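Teaching by hand: a month with the Carach arm

I promised Ebenezer I'd write something for the newsletter before the end of February 2025, so with a cup of tea going cold next to me, I'm finally telling you what we've been doing in the back workshop at Fastura.
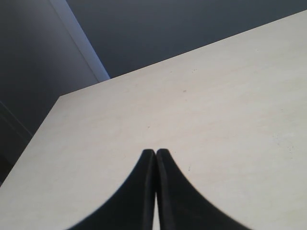
The short version is that we're collecting examples. Lots of them! Addo, our learning system, doesn't get given a list of instructions for picking up a sponge or putting the lid on a tub. It gets shown the job by a person steering the arm, over and over, and it has to find the pattern in there for itself. Each go is called an episode, and an episode lasts from the moment you press the pedal to the moment you let it up again. Most of mine are under a minute. My first few were a good deal longer and included a fair bit of muttering.

We started the month with a target of 400 good episodes on the tabletop jobs. As I write we have 231 in the bag, which sounds like we're dawdling, but the word "good" is doing a lot of work there. We've recorded well over that and thrown plenty out. Sometimes the operator sneezes, or forgets to press the pedal, or (my own speciality) finishes the job beautifully and then knocks the tub off the table on the way home.

The wrist camera is the bit I get asked about most when people drop in. The system learns from what the camera sees, so while I'm steering I try to watch the screen and keep my eyes off the real table. It took me about a week to stop cheating. You look up, you can see perfectly well where the cup is, you go and get it, and then you play the episode back and the cup wasn't in view at all until the last second. Poor Addo would have to be a mind reader. So now I've turned my chair a bit to the side, and if I want to peek I have to twist round, and my back complains, and I behave myself.

Starting positions have been the other big lesson. In the first batch I always began from the same place, fingers closed, pointing at the middle of the table, because it was tidy and I like tidy. When we trained on that batch the arm was very confident from that exact spot and completely lost from anywhere else. Shift it a hand's width to the left and it would hover there, dithering, like me in the cheese aisle. We now begin episodes all over the place – high, low, tilted, fingers open, fingers nearly shut, table filling the view or only a corner of it. It feels sloppy while you're doing it and the results are miles better.

We've also begun recording some episodes with nothing to pick up. The right answer in those is to have a look and stay put. Before we had any of these in the pile, the arm would go hunting for something to grab whatever you showed it. It once spent a whole afternoon's testing trying to pinch a pencil mark, which was funny the first three times. I was a bit snooty about the idea when Ebenezer suggested it, as it seemed a daft way to spend a morning, and I'd like to say in print that he was right.

On the subject of marks, I did ask whether we should give the table a proper scrub before every session. We talked it round for longer than you'd believe. In the end we agreed to wipe up crumbs and anything sticky and otherwise leave it alone. Kitchens and workbenches have specks and scuffs on them, and if Addo only ever sees a spotless surface it's going to have a shock when it gets out into the world. Please do still wipe up after your biscuits.

Now, labelling. Every episode gets a line of plain writing to go with it, such as "put the cup on the tray" or "nothing to do". We use Komis for this, and it's much nicer since the update, though it still logs me out if I go for lunch. The trouble is that we all say things differently. I write "cup", somebody else writes "mug", and one person (you know who you are) wrote "the blue one" 19 times in a row on a day when there were two blue ones. We don't want everyone writing in exactly the same way, as a bit of variety does the system good, but the words do have to match what happened. If you moved it to the left, please don't put "right". I've done it too. I fixed a whole string of mine last Friday and felt about six years old.

A few people have asked if steering the arm is difficult. It isn't, really, but it is tiring in a way I didn't expect. You're gripping a handle that moves the arm, with a little trigger for the fingers, and you have to go slowly and smoothly without going so slowly that the system learns to be a snail. After 40 minutes or so my wrist knows all about it. We've settled on half-hour turns with a proper break, and the person who isn't steering resets the table and does the labels. It goes much quicker with two, and it's more fun with somebody to groan along with when you miss.

As for how Addo is getting on, we ran a test with the training from the first 190 episodes. It managed the sponge most of the time, the cup about half the time, and the tub lid not at all. The lid is a pig. It has to be lined up and then pressed, and the fingers block most of the view just when you'd like to see what you're doing. Ebenezer thinks we need a lot more lid episodes where the operator gets it slightly wrong and puts it right, so there's something to learn from when it slips. I've been volunteered for those, apparently on account of my natural talent.

In March we hope to move on to a second table at a different height, and then begin on drawers. The plan for the whole spring is 900 episodes across all the jobs, so if you fancy having a go, come and find me. You don't need to know anything about robots. Some of our smoothest episodes so far came from a visitor who'd never touched one before and had a lovely steady hand from years of icing cakes. There's a sign-up sheet on the workshop door, turns are half an hour, and the kettle is on the shelf by the sink. Bring your own mug, and please label it "mug".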